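4.2 Stem length, vase height and the "right" arrangement

Most of the advice given to people who arrange flowers at home comes down to a ratio. The stems should stand one and a half times the height of the vase, or twice the height, depending on who is giving the advice. Dafis repeats the first figure in his handbook for shop staff and gives no source for it. Ó Néill prefers the second and gives no source either. We went into this part of the study doubting both, and the results have done little to change our minds.

Participants in the Bassi sessions were asked to rate finished arrangements on a scale from one to seven for balance, and then, on a separate sheet, to say whether they would keep the arrangement on their own table. The two questions were meant to measure nearly the same thing. They did not. Of 1,836 ratings collected up to July, the balance scores followed the ratio in a weak and patchy way, and the keep-or-discard answers hardly followed it at all. People kept lopsided roses. They threw out carnations that met every rule in the handbook.

It would be easy to read too much into this. The sheet did not define "balance," and we suspect that many people used it to mean "neat." A few wrote as much in the margins. Others seem to have scored the vase. When the same roses were moved from a plain jar to colored glass, scores rose by more than any change in stem length had managed to produce, and that should worry anyone who thinks the ratio is doing the work. 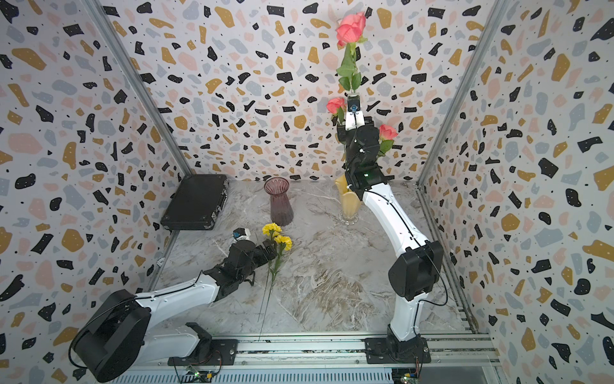
Figure 3. Pink roses and a yellow carnation stem during arranging. The carnation lies on the marble-patterned floor; one rose is held up near the back wall.

The choice of flower raises a second problem. Roses and carnations are often treated as interchangeable in studies of this kind, on the grounds that both are cheap, familiar and sold in single colors. We are not convinced. A single rose carries most of its visual weight in one bloom at the top of the stem. A carnation stem with more than one blossom spreads that weight out, and a long thin stalk will lean whichever way the blossoms pull it. The same ratio applied to both gives two very different shapes in the vase. Pooling them, as the earlier Jesari survey did, hides the difference and then reports the average as a finding.

We therefore split the ratings by flower. For roses alone, taller arrangements scored slightly better up to the point where the blooms began to look top-heavy, and then the scores fell. For carnations there was no clear pattern. We have 600 carnation ratings, so the lack of a pattern can't be blamed only on a small sample, though 201 of them came from one session at Stestolum where the room was dim and several people complained about it. Leaving that session out makes the carnation results a little tidier. We have left it in, having no rule written down beforehand that would allow us to drop it.

Ó Néill has argued that raters need training before their scores mean anything. Perhaps so, but a trained rater is one who has been told the ratio, and will then be found to agree with it. The untrained scores are messy, and we report them as they came. The effect of background pattern on the same scores is taken up in section 4.3.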